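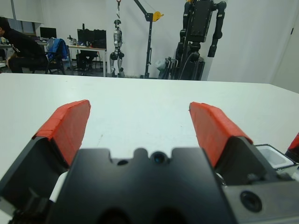 # Über uns

Dendard ist eine Schule für Buchbinderei und Papierrestaurierung. Wir bilden Erwachsene aus, die das Handwerk von Grund auf lernen wollen, und bieten Fortbildungen für Beschäftigte in Archiven und Bibliotheken an. Träger der Schule ist der gemeinnützige Verein Plikesska e. V.

## Unterricht

Der Grundkurs dauert zwei Semester und beginnt jedes Jahr im Oktober. Pro Kurs nehmen wir 8 Personen auf. Unterrichtet wird ganztägig an vier Tagen in der Woche, der fünfte Tag ist für freies Arbeiten in der Werkstatt vorgesehen.

Im ersten Semester geht es um Falzen, Heften, Leimen und Beschneiden. Am Anfang stehen einfache Broschuren, danach folgen der Halbleinenband und der Ganzleinenband. Kleisterpapiere stellen die Teilnehmenden selbst her. Im zweiten Semester kommen Lederarbeiten, Kassetten und Schuber sowie eine Einführung in das Prägen von Hand dazu. Am Ende steht ein Gesellenband nach eigener Wahl, der in der Werkstatt vorgestellt und besprochen wird.

Vorkenntnisse werden nicht verlangt. Wer sich bewirbt, reicht ein kurzes Schreiben und eine Arbeitsprobe ein. Die Arbeitsprobe muss nichts mit Büchern zu tun haben - auch Genähtes, Geschnitztes oder Gezeichnetes wird angenommen.

## Fortbildungen

Die Fortbildungen dauern zwei bis fünf Tage und richten sich an Personen mit Berufserfahrung. Regelmäßig im Programm sind:

- Trockenreinigung von Papier und Einbänden
- Risse schließen mit Japanpapier
- Lose Lagen nachheften
- Schutzverpackungen aus alterungsbeständigem Karton
- Erkennen von Schimmel und Tintenfraß

Auf Anfrage kommen wir auch ins Haus. Material und Werkzeug bringen wir mit, benötigt werden ausreichend Tische und ein Wasseranschluss.

## Werkstatt und Bibliothek

Gearbeitet wird an Pappschere, Stockpresse und Heftladen, ein Teil davon stammt aus der aufgelösten Buchbinderei Witar. Die Prägeschriften haben wir ebenfalls von dort übernommen. Nicht alle Sätze sind vollständig, bei der Antiqua in 16 Punkt fehlt zum Beispiel das große Q.

Die Fachbibliothek umfasst 2889 Bände. Dazu kommt die Sammlung Rätsep mit 783 Mustern von Marmor- und Kleisterpapieren, die nach Technik geordnet in Mappen liegt. Beides kann nach Anmeldung benutzt werden, eine Ausleihe ist nicht möglich. Ein gedrucktes Verzeichnis der Sammlung liegt im Lesezimmer aus, Nachträge sind handschriftlich ergänzt.

## Aufträge

In kleinem Umfang nehmen wir Aufträge von außen an, vor allem Reparaturen an Familienbibeln, Kochbüchern und Vereinschroniken. Im vergangenen Jahr waren es fast 100 Stücke. Die Wartezeit beträgt zurzeit mehrere Monate. Vor jeder Reparatur erstellen wir einen Kostenvoranschlag - dafür muss das Buch im Original vorliegen, Fotos reichen nicht aus. Gutachten zum Wert eines Buches erstellen wir nicht.

## Kosten und Anmeldung

Die Kursgebühr für den Grundkurs kann in Monatsraten gezahlt werden. Papier, Pappe und Gewebe sind darin enthalten, Leder wird nach Verbrauch abgerechnet. Falzbein, Ahle und Messer kauft jede Person selbst, eine Liste wird mit der Zusage verschickt.

Anmeldungen für Fortbildungen nehmen wir schriftlich entgegen. Ist ein Termin ausgebucht, führen wir eine Warteliste.

Stand: 23. Dezember 2020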